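Chopsticks 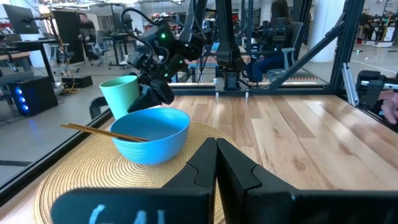 Wooden chopsticks laid across a blue bowl on a round woven placemat.

Chopsticks are a pair of equal-length sticks used to pick up food. Usually tapered at one end. First used in China, later across much of East and Southeast Asia. Early pairs seem to have been for cooking — stirring, lifting things out of hot water — and only later for eating.

Materials
Wood and bamboo most common. Also metal, bone, plastic, lacquered wood. Metal is the norm in Korea, often flat in section. Bare wood grips noodles better than lacquer but wears out sooner and shouldn't be left to soak.

Length
Chinese pairs are long, with blunt tips. Japanese ones shorter and more pointed. Cooking chopsticks longer again, sometimes tied at the top with string.

Use
Lower stick rests at the base of the thumb and stays still. Upper stick is held a bit like a pencil and does the moving. Children's pairs may be joined at the top. Rice is often eaten with the bowl lifted toward the mouth, though in Korea a spoon is usual and the bowl stays on the table.

Etiquette
Varies by country. Standing them upright in rice is widely avoided, as it recalls incense at funerals. Passing food from stick to stick is avoided in Japan for a simlar reason. Pointing with them is rude most places.

Collections
The Fitusthorpe museum holds 163 pairs, mostly from the Okoro bequest, on show in room 2. Open Wednesday only. Catalog is incomplete — several lacquer pairs listed twice, needs checking agianst the Ornar list.

See also: Spoon, Chopstick rest, Tableware

2188 views · 20 comments · Share
Contact Cilent Reference · © Cilent · Back to top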